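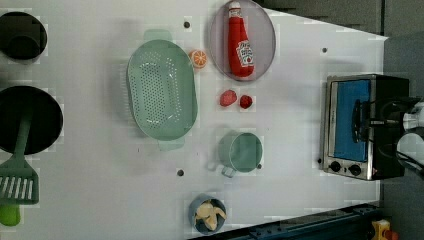

Play kitchen bits, green spatula and all.

Toy hire FAQ

I run Nindlow, a toy hire library in Skikton, mostly from my spare room and the back of a very full estate car. I get asked the same things every week, so I've put the answers in one place. If yours isn't covered, drop me a message and I'll add it!

How does it work?
You pick a box, you keep it for 22 days, you bring it back. I've got 146 boxes at the moment (it was 155, but I had a clear-out in November and a few tired jigsaws went to the tip). You can have 2 out at once.

Where do I collect from?
The side door on Czarnecka Lane, Saturday mornings, from half nine until noon. Please don't ring the front bell, that's my neighbour's and she works nights.

What's in the kitchen boxes?
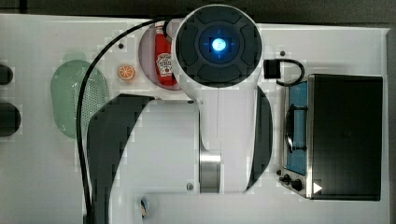
I make up each box by hand, so no two are quite the same, and I swap things about when I get bored or somebody's child falls in love with one particular saucepan. There's a small one for toddlers and a big one for parties. If you're short of space, go for the small one. A little set of toy kitchen things on a plain white table is plenty for an afternoon, and you can clear it away before tea without losing your mind.

Do I have to wash everything before it comes back?
A quick wipe is lovely, but I wash the lot again anyway. Plestadix is the cleaner I use, it doesn't smell of much and it gets felt tip off most plastics. Please don't put anything in the dishwasher. I've had a teapot come back the shape of a slipper.

What if we lose a piece?

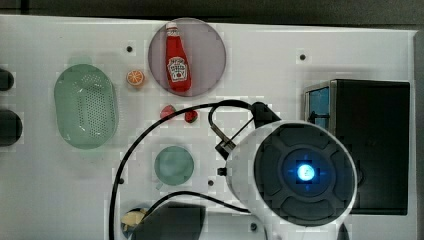

Tell me, that's all I ask! Every box has a list taped inside the lid, and if you tick things off as you pack up you'll usually find the missing bit under the sofa by bedtime. Small stuff like a slice of toast I just replace. I'm a bit fussier about the pieces children ask for by name, and a red ketchup bottle with a white cap is exactly the sort of thing that gets carried off to bed, so check under pillows first. I only charge if half the box has gone, and that's happened once.

Can I book ahead for a birthday?
Yes, please do. Party boxes go quickly in the summer holidays.

Do you take donations?
Clean and complete, yes. No soft toys, I've nowhere left to put them.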